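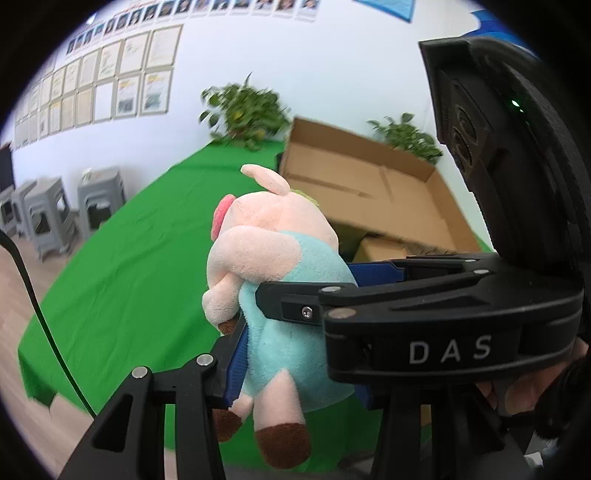

The pig in his blue outfit. Little brown hooves and everything!

So the soft toy sort-out has finally begun, and I've already failed at it. The plan was one box to keep and one for the charity shop, done by lunch. I picked up the pig second and that was the end of the plan, because I remembered buying him (£4.80 at a school fair in September, haggled down by my friend Nhi, who has no shame) and then had to sit down with a cup of tea.

He's a pale pink thing with a much brighter snout, and there's a bit of yellowy-green fuzz at the back of his head that I'd completely forgotten about. I can't decide if it's meant to be hair. Gavin says grass. Either way he's staying, outfit and all.

The rest is going slower than I'd like. 23 toys looked at, 2 in the charity box — a rabbit I never took to and a duplicate bear. The elephant needs his seam stitching before he goes anywhere, and I've run out of grey thread.

If anyone has washed an old soft toy with sewn-on clothes, please tell me how you got on. I've been told pillowcase, cool wash, no spin, but I'm nervous about the blue running into the pink. Might just do him by hand in the sink with a drop of baby shampoo.

More at the weekend, once I've been out for thread.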